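Starnbridge pits two gripper fingers against each other on laundry task

Starnbridge has put out early results from a gripper comparison at its Zellwood shop, and the short version is that finger shape mattered more than the team figured going in. The longer version is still being worked out. Testing started in May.

Two finger sets on trial. One is the wide angular tip the group has used since the first build. The other is a slimmer set from Tiêu, a small parts outfit that sent over samples in the spring. Same task for both: take a crumpled cloth out of a plastic bin, open it up between two arms, get it on a hanger. Same controller too, the Starel unit, with the same settings. Arms were not swapped.

Zlatko Babić, who runs the bench, said the cloth is the hard part and always has been. "A block you grab, it's the same block. A shirt is a different shape every time you drop it," he said. "You get a corner or you get a fistful, and a fistful is no use to the other arm."

The wide tips logged 82 attempts before the group paused to go over the footage. In 11 of those the fingers closed on nothing at all, mostly when the fabric had settled flat against the bin floor. Babić puts that down to the tip being too thick to get under an edge. The slim set has not had a full run yet so there is no fair number to put next to it, and he would not give a partial one.

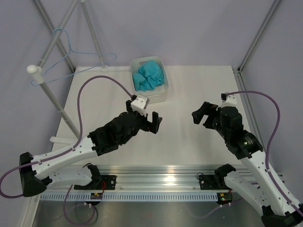 What he would say is that the slim fingers get under flat fabric better and hold it worse. Cloth slid out during the lift in a few early tries, before anybody was keeping score. A rubber facing is being cut now. If that fixes the slip the comparison restarts from zero, wich Babić admits will annoy people who wanted a answer this month.

Cameras are also on the list. The wrist mounts stay where they are for the first round, then get moved two notches back for the second - the view into the bin gets blocked by the gripper at low angles, and the operators have been complaining. Cable routing will have to be redone when that happens. No change planned to the overhead lighting.

Controller swap is off the table for now. Starnbridge had talked about running a second unit side by side with the Starel but dropped it, too many things changing at once. May come back later in the year.

Cost of the Tiêu fingers was not disclosed. Babić said only that they are cheaper to replace when they snap, and that two have snapped so far, both on the rim of the bin.

Full counts for both sets to be posted once the slim fingers finish their run. The group says it will post the failed grabs along with the good ones.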